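Tuesday, 8:40, Bench 2

Came in early to get the hand grippers back in shape before Fadwa needs the table, and of course I spent the first stretch of it looking for the small hex key. It was in the drawer with the cable ties. I'm writing that down so I can find it again next time!

The right-hand gripper has been feeling mushy for a while now. You squeeze, the fingers come together, and then there's a bit of extra travel in the handle that doesn't do anything. Ottar thought it was the trigger spring. I thought it was the linkage (I always think it's the linkage). So I pulled the arms off, cleaned the bushings with a dry cotton swab, put in new pivot screws from the Kutik bag and snugged them down until the arms just barely dragged, then backed off a hair. Much nicer. The mush is gone, or nearly, so I'm claiming that one.

Finger pads next. I didn't swap these, just brushed them out. The hats are terrible for lint, and the canvas one is the worst of the lot. If the pads hold fluff they start letting go of thin cloth, and then everybody blames the encoder.

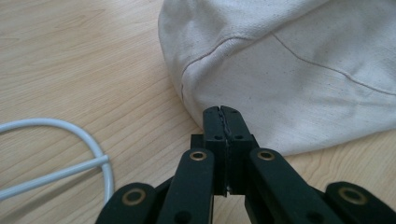
Zeroing went fine on the left and took two tries on the right. The Ultberg script wants the jaws fully shut when you hit the key, and if you're even a little lazy with your squeeze it happily stores a bad zero and never complains. Closed count on the right came out at 940 the second time, which is where it's supposed to sit. First time it was low and I knew it the moment I let go. I'd love a warning in the script for that, even a dumb one. Fadwa, if you're reading this with your coffee, hint hint.

I also redid the cable on the right-hand one. It had been tied too short at the handle, so every time I reached up high I could feel it tugging at the connector, and that's how we killed the last one. I left a good long loop this time and put the tie further back. Walked through some high reaches and some low ones and it stayed out of my way. The left cable I didn't touch, it's been good since Erraji sent the replacement.

Then the part I like, running the cell with hats and seeing if my repair is any good.
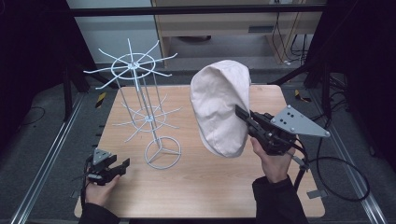

Did 4 runs. The new screws feel solid and the grip on soft cloth is better than it was last week, when brims kept sliding out of the fingers right at the end of a lift. Tracking held on both sides through every run, no dropouts in the log, and I checked the log twice because I didn't believe it. One thing to watch: there's a faint click in the right gripper when you close it fast. Could be a pivot screw settling, could be me being too gentle with the wrench. I put a dot of paint pen on each screw head so we'll see if they creep.

Ottar came by at the end of it and wanted to try picking up the canvas by its edge, so we did a few of those too. You really have to come in low for it, otherwise the pads skate over the top. I told him the Stukmont pads would be grippier and he told me what they cost, and that was the end of that conversation.

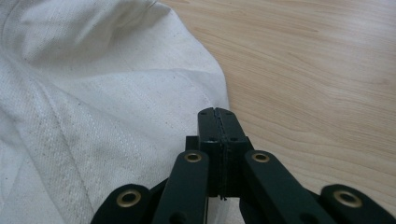

Right at the edge of the cloth, jaws closed.

Still to do:
Order more pivot screws, we're down to 8
Recheck the paint dots on the right gripper after the next long session
Re-zero both after lunch, the right one especially
Put the hex key BACK in the cable tie drawer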